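Research > Household Storage > Working papers > Section 3

August, Stanus Group for Domestic Storage

3. Small items, open bins and the shared worktop
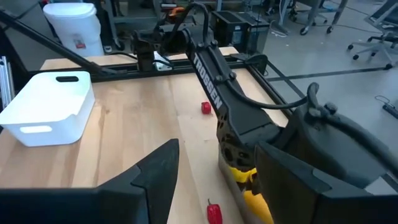 The difficulty with small items is that they are put down singly and collected late. A large item, such as a saucepan or a folded cloth, takes up enough of a worktop to be in the way, and is moved for that reason. A single cube or a single pepper is in nobody's way. In the first round of household diaries, items of this size were left on the surface long after the larger ones had gone, even when an open container stood within reach.

Figure 3. Light wooden worktop with an open white plastic bin, a small red cube and a small red pepper.

3.1 Choice of items

The item set was drawn up to mix food with things that are not food. Earlier work on clearing surfaces has mostly used one or the other, and the results do not carry over well. People sort food by where it is kept and toys by whose they are, and a worktop used by a whole household holds both. We therefore paired items by colour and by size class and let the category differ. Red was used for one such pair because it stands out strongly against pale wood, so that a missed item could not easily be put down to poor contrast.

Items in the small class weighed no more than 20 grams each. Shape was allowed to vary within the class. A cube stays where it is set down. A pepper may roll a short way and come to rest on its side, and its stem gives the fingers something to hold. Both properties bear on how long an item takes to clear, and they are treated separately in Section 4.

3.2 The bin

Open-topped bins were preferred to lidded ones throughout. A lid adds a step, and in the pilot study most of the variation in clearing time came from that step and told us little about the items. White was chosen so that the contents could be checked at a glance. Handle openings were wanted at both ends, as a bin with only one tends to be dragged when it is full and lifted when it is not, and the two movements leave it in different places.

The bin was kept to the left of the work area in all trials reported in this section. A central position was tried and dropped. Participants worked round a central bin on both sides and the order of clearing became hard to code.

3.3 The surface

Three surfaces were considered: pale wood, a dark laminate and a patterned cloth. Only the results for wood are given here. The grain and the small differences in tone from one strip to the next make a background that is even without being blank, and this is close to what the diary households reported having at home. The cloth gave longer times for every item class and also moved during clearing, which made the final positions unreliable.

3.4 Procedure and counts

The trials were run at two sites, Barnent and Skikari, using the same layout sheet. Of 500 planned trials, 485 were completed and coded. The remainder were set aside before coding, in most cases because the bin had been moved between layout and start. The time limit was generous, at around 800 seconds, and was intended only to stop a trial that had plainly come to a halt.

Each trial began with the bin open and the items laid out according to the sheet. An item was coded as cleared when it lay wholly inside the rim. Items resting on the rim or balanced across a handle opening were coded as not cleared, whatever happened to them afterwards. This rule is stricter than the one used in the Aravena protocol, which accepts any contact with the inner wall, and the two sets of figures should not be pooled without recoding.

3.5 Limits of the layout

Two points should be kept in mind when reading the results. First, the small items were few and well spaced, whereas a real worktop at the end of a meal is more crowded and the items touch. Spacing is likely to shorten the search and lengthen the reach, and we cannot say from these trials which effect is the larger. Secondly, fresh produce changes over a working day. Peppers were replaced at midday at both sites, but the stems had softened slightly by late afternoon, and handling times for the last trials of the day should be read with that in view.

The layout sheets are held at both sites. Item weights were taken before each morning session only.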